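### 3.2 What people put on the table

I should say up front that I came to this topic sideways. I'd been reading old boarding house account books for a different chapter, and I kept running into the same little fights over supper. Who got served first, who got the chipped plate, who was charged extra for gravy. After a month of that I gave in and made it the paper.

The main source for this section is the Grellby ledger, which covers one boarding house and its kitchen. It has close to 2000 entries, and I coded 1000 of them by hand before Berwyn Morgan talked me into building a proper coding sheet (he was right, and I redid the lot). Each entry got a tag for the meal, the number of boarders, and any mention of tableware. I left out breakfast. The cook wrote breakfast down as one lump sum per week, so there's not much you can do with it.

Tableware shows up more than I expected, in 200 of the coded entries, and mostly when something broke or went missing. The Watkins letters fill in some of the gaps here. Mrs. Watkins ran a house two streets over and had strong feelings about dark plates, which she thought made a small helping look even smaller. She wanted white ones with a wide rim and she wrote to her sister about it at length!

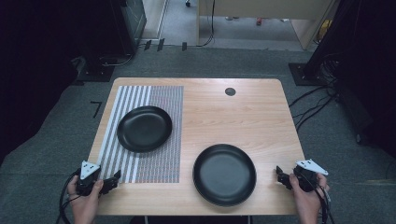 *Figure 4. Two black round plates with raised rims on a light wooden table.*

Her sister didn't agree, and I'm inclined to side with the sister. The Grellby house bought darker plates one June and the complaints about portions in the ledger don't go up afterward - if anything the cook seems to have had a quieter summer. I wouldn't lean on that too hard. The same month they took in fewer boarders, and fewer boarders means fewer complaints no matter what you serve supper on.

Bidell's older study of hotel kitchens treats plates as a cost and leaves it there. I get why, given that he was working from purchase orders. But the ledger has people arguing about them by name, and I come back to three of those arguments in Section 3.3.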